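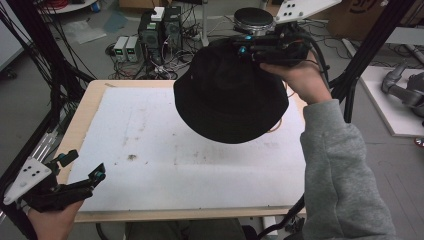

Hi Karine - quick update on the handling rules for the Nukstead bench. The draft is down to 2 pages, which I'm pretty happy with (the last one was a monster!). The biggest change is the section on soft items. We now say to pick up a hat by the brim and keep the other gripper open and pointed at the table until it's needed, and everybody on the bench is working from that wording. I also added a line about wiping down the foam board, as it picks up smudges and dust and I'd like one standard for when it gets swapped out.

Gordon Kowalchuk went through the floor section and wants cables kept clear of where people stand. Fair point, and it's going in. He and I still don't agree on stop calls - I say anyone in the room can make one, he wants a named lead.

Money so far: 1,780 spent out of the 2,995 for this phase, with another 430 promised to Tavuvari for the outside review. Femora comes next, and I'd like their rules to match ours by September.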